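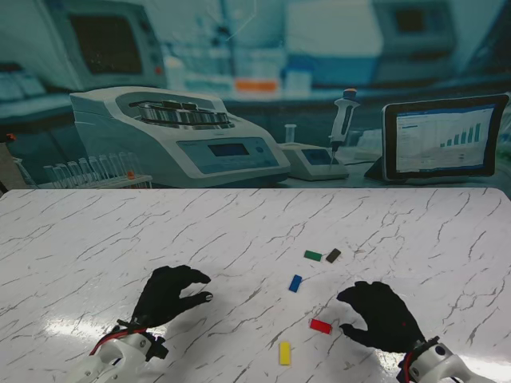
Colored blocks on the marble-patterned table

Minutes of the Spring Meeting, Bornham Reading Circle
Held on a Monday evening in March, 7 p.m., upstairs room at the library

Welcome and apologies
The chair opened the meeting at ten past seven, once the last of the chairs had been carried up, and thanked everybody for coming out in such miserable weather. Apologies were received from four members, two of whom sent cake, which was very much appreciated. The minutes of the winter meeting were read and agreed, with one correction: the soup supper was held at the Marchetti rooms and the minutes had put it at the school.

Matters arising
The lamp by the large-print shelf has been mended. The key to the back cupboard is still missing, and anyone who borrowed it before Christmas is kindly asked to look through their coat pockets.

Book sale
The sale in the library foyer was a lovely day from start to finish, and we took 1494 dollars, our best result so far. Cookbooks and mysteries went first, as they always do, and the children's table was nearly bare by lunchtime. Over 30 boxes of books were left at the end and are now stacked in the garage of a very patient member – they do need to be gone before summer.
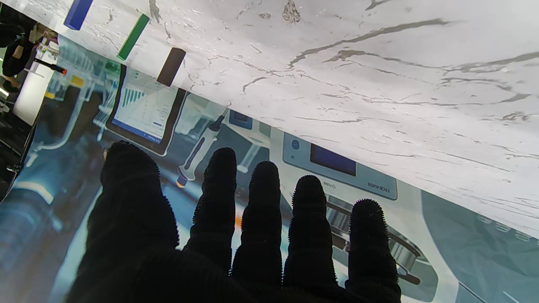
It was agreed to offer the leftovers to the Urnero community house, which has just put up new shelves and would be glad of anything in decent condition. Two members offered to drive. The encyclopedias were discussed at some length. Several people were sad to think of them being recycled, but no one present had room for them at home, so it was agreed to ask once more in the newsletter and then let them go.

Next season's reading list
The list of suggestions had grown to 16 titles and we can only manage eight, so there was a good deal of cheerful arguing. Members asked for something shorter after the winter novel, which a fair number of us did not finish. It was agreed to begin with the island memoir, keep poetry for May, and leave the two long family sagas until the fall, when people like to be indoors anyway. The full list will go out by email, with paper copies at the front desk.

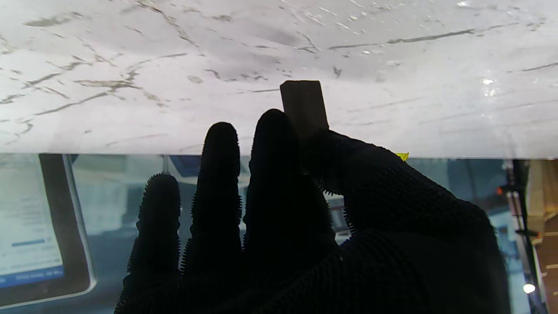
One member asked whether we might try an audiobook for those whose eyes get tired in the evening. This was warmly received and the secretary will find out what the library can lend.

Summer outing
The Ustix bus company has quoted for a day trip to the old paper mill. The price is fair but only if we fill the bus, so a sign-up sheet will be passed around in April. Please bring your own lunch, as the mill café is small and closes early. The chair reminded us that our savings stand at 2000 dollars and that we would like to keep most of it for the new bookcase. After some talk it was agreed to pay half of each member's fare, with guests paying in full.

Any other business
Tea money stays the same. Whoever left a green umbrella in January can collect it from the desk.

The meeting closed at 8:40 p.m. Next meeting in May, same room.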